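短篇 > 虚构 > 工作日志体
九月 署名：Lolska

班次二，起始偏移

Drurkwood厂房三层只保留一条产线，任务是采集示范数据。操作员握住主控手柄，机械臂跟随，控制柜记录关节角、夹爪开度和腕部图像。每条轨迹称为一集。合同规定，交付给Kumness的总量为800集，成功与失败都要，失败的须注明原因。

我负责夜间的一段。规程第一版写得很短：复位，开始，取件，对位，放入，松开，停止。每集上限20秒，超时自动截断。第二版加了一条：起始位姿必须随机。原因是第一批数据训练出的策略只会从同一个角度接近机箱，工件平移一点便停在半空，夹爪反复开合。

随机并不容易执行。人手有偏好。我把自己录的起点投影到平面上，点都挤在右上方，形状像一粒豆子。Negussie软件给出的评分是“多样性不足”，字体为灰色，没有声音。此后我在每集之前按表取一个偏移值，再把机械臂推过去。表用完了，就倒着再用一遍。

夜里两点，录到当晚第16集。蓝色件夹住了，对位时角度偏大，触到边沿。我退回，重试，放入。按规程，这种情况标为“成功，含纠正”。白班的人多半会删掉重录，认为轨迹不干净。我没有删。纠正段是策略最缺的部分，它从来没有见过自己出错以后该怎么办。

提交之前要填备注栏。我填了接触时刻和后退距离，然后停了一会儿，又补写：操作员当时犹豫。保存时系统提示该字段不在词表内，是否仍要提交。我选了是。 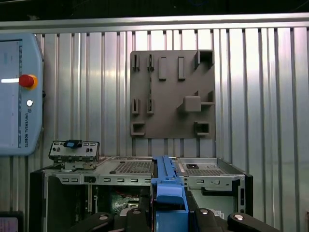
Kumness的审核意见在清晨返回，说犹豫不是可测量的量，建议改写为“速度低于阈值”，并询问这一段停顿是否应当裁去，以免模型学会无故等待。

我回复：停顿保留，备注可以改。

对方没有再来信。集号状态由黄转绿，备注栏里换成了阈值的写法，后面跟着一个由软件算出的时长。

下一班规程更新到第三版，新增一条：触碰边沿后允许停顿，不计入异常。没有写出处。我把偏移表翻到第一行，复位，开始。

第一集，手柄比平时沉。机械臂移到机箱前方，在我还没有决定往哪边走的时候，我看了一眼速度曲线。它已经低于阈值。

我等它过去，然后继续对位。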